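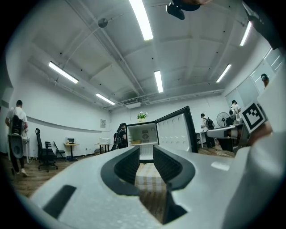 Risley objected at the review that a hand-held gripper tells the robot where the fingers went but very little about how hard they pressed, and that joint-level remote control should have been kept as the main method. We take up the objection in this section.

3.2 Collecting demonstrations by hand

All demonstrations in the Skeswood set were given with a hand-held gripper. The person holding it does the task directly, and the path of the tool is worked out afterwards from its own camera. We kept 1304 demonstrations out of 1458. The rest were dropped when the path could not be recovered, mostly after fast turns of the wrist. A smaller set of 70 was given by remote control for comparison (Section 4).

Figure 3. A hand-held gripper in the room used for collection, with others at work nearby.

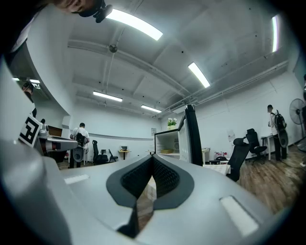

Lindholm

Finger force was not measured in either set. Each person practised for 20 minutes before recording and was told to close the fingers slowly and to keep the tool clear of the body. People were free to choose their own grasp. This gave more varied paths than remote control did, and it made the two sets harder to compare step by step.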